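Council's kitchen scrap plan leaves renters guessing

Irwood households will be asked to separate their food scraps from July under a plan the council says will cut the amount of waste trucked to the Terport landfill. What the plan does not say is where people in flats are supposed to put the new bin.

The scheme covers 4000 homes in its first stage. Each will receive a small kitchen caddy, a roll of compostable liners and a green-lid bin for the kerb, to be emptied weekly. Red-lid rubbish collection will drop to once a fortnight at the same time.

The council's announcement calls the change "simple, clean and cost neutral". The first two claims are a matter of taste. The third deserves a closer look, as the costing released with the announcement runs to a single page and leaves out the price of replacement liners after the first roll is finished. Residents will be able to collect more from the library, the announcement says, "while stocks last".

Nor does the page explain what happens to contaminated loads. Undcombe, which brought in a similar service before Irwood, was sending whole truckloads to landfill in the early months when plastic bags and takeaway containers turned up among the peelings. Its ratepayers paid for the green-lid collection and then paid the landfill fee as well. Irwood says it has "learnt from the experience of neighbouring councils", without naming a lesson.

Flats are the bigger gap. Of the homes in the first stage, 1000 are units, many of them in older walk-up blocks along the Terport road where the bin bays are already full. The council's answer is that body corporates may apply for shared bins. The application form is not yet available, and the plan gives no limit on how many units can share one.
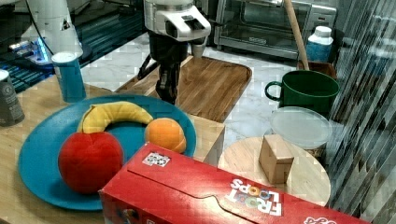
Will renters in a block that doesn't apply for shared bins still lose their weekly rubbish pick-up?

According to the council's own timetable, they will: the fortnightly red-lid collection starts for every address in the first stage, whether or not a green-lid bin has been delivered.

That puts tenants in an awkward spot. They cannot lodge the application themselves, and a landlord who lives elsewhere has little reason to hurry. Anyone who has kept prawn shells in a bin through a warm fortnight will know how this goes. The council says it will "monitor odour concerns", but has not said who will do the monitoring or what would prompt extra pick-ups.

The contract for processing the scraps has gone to Samonte, a composting operator with a site 16 kilometres out of town. The company will turn the material into soil conditioner for farms and public gardens. Its agreement with the council runs for 5 years and includes a minimum tonnage, meaning Irwood pays for a set amount of processing even if residents fill fewer bins than forecast. The council declined to release the tonnage figure, citing commercial confidentiality.

It is hard to judge the forecast savings without it. Landfill fees do keep rising, and food is heavy, so there is a fair argument for keeping it out of the ground. Plenty of people in Irwood already compost, and plenty more would be glad to have somewhere to put their onion skins. But the savings rely on high participation from the first month, and the plan offers no evidence beyond a short online survey filled in by people who chose to fill it in.

Asked whether rates would rise if the forecasts fell short, a council spokesperson said the service would be "reviewed in the ordinary way". No review date appears in the plan.

Caddies are due to be delivered to houses first, with units to follow once shared bin applications have been processed. Meat, bones, dairy, bread, coffee grounds and paper towel will be accepted. Tea bags, nappies and pet litter will not, although an earlier flyer listed tea bags as fine. The council says the flyer is being corrected.

Residents can comment on the plan at the council's front counter until 5 pm on the closing day, which will be advertised with the corrected flyer.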